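Imprimir | Enviar por e-mail

Pastilhas de travão Laltico 1904 para competição em circuito

A Laltico 1904 é uma pastilha de travão dianteira para viaturas de GT e turismo que correm em provas de sprint e de resistência curta. O composto é semimetálico, com teor médio de ferro, e foi desenvolvido com a equipa Zerneck ao longo de uma época no circuito de Wundthorpe, onde a travagem para a última curva é longa e a descer.

Serve nas pinças Vidal de quatro e de seis pistões. Para as pinças de quatro pistões da geração anterior é preciso pedir a placa de apoio mais estreita, que tem o mesmo preço mas costuma demorar mais uns dias a sair do armazém. Não temos versão para o eixo traseiro. A maior parte dos clientes monta atrás uma pastilha menos agressiva e acerta o resto no repartidor de travagem.

O jogo inclui quatro pastilhas, molas antirruído e pernos de retenção novos. Os sensores de desgaste não estão incluídos e a placa não tem furação para eles. Referência de encomenda: 3026.

A mordida inicial é média. O piloto que vem de uma pastilha de maior atrito vai notar que precisa de carregar mais no pedal nas primeiras voltas; depois o comportamento mantém-se igual até ao fim do turno. Nuria Herrero, que fez os ensaios de resistência com a Zerneck, completou turnos de 90 minutos com o mesmo jogo e sem alongamento do curso do pedal.
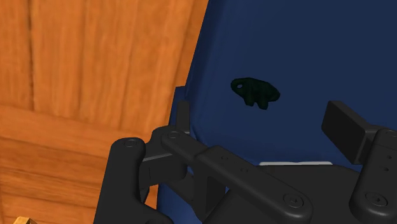 Posso usar a 1904 com discos já rodados por outra marca de pastilhas?

Pode usá-la desde que os discos sejam limpos com lixa fina e desengordurante antes da montagem. Os restos de outro composto na superfície provocam vibração e um atrito irregular. Com discos ranhurados, limpe também o interior das ranhuras.

Rodagem

A rodagem faz-se em pista. Comece com travagens leves a velocidade média e aumente a pressão de forma gradual, sem parar o carro por completo. Quando sentir o atrito estabilizar, faça uma volta lenta e deixe arrefecer nas boxes durante 30 minutos, sem o travão de mão puxado e sem o pé no pedal. Um jogo mal rodado vidra à superfície – nesse caso a garantia não cobre a substituição.

Quem não tem tempo de pista antes da prova pode encomendar as pastilhas já rodadas em banco. O serviço é feito nas nossas instalações às terças-feiras e os pedidos têm de entrar até às 16h00 da véspera.

Desgaste e manutenção

Verifique a espessura no fim de cada sessão e substitua o jogo quando o material de atrito estiver à mesma espessura da placa de apoio. Troque sempre as quatro pastilhas em conjunto. O pó do composto é corrosivo para as jantes pintadas, sobretudo depois de chuva, e deve ser lavado no próprio dia.

A 1904 não está homologada para utilização na via pública.

Preço e prazo sob consulta. Para equipas com mais de um carro inscrito há condições próprias – fale com Mali Dafis, no departamento de competição, e indique o modelo da pinça e o diâmetro do disco.

Imprimir esta página | Enviar a um amigo por e-mail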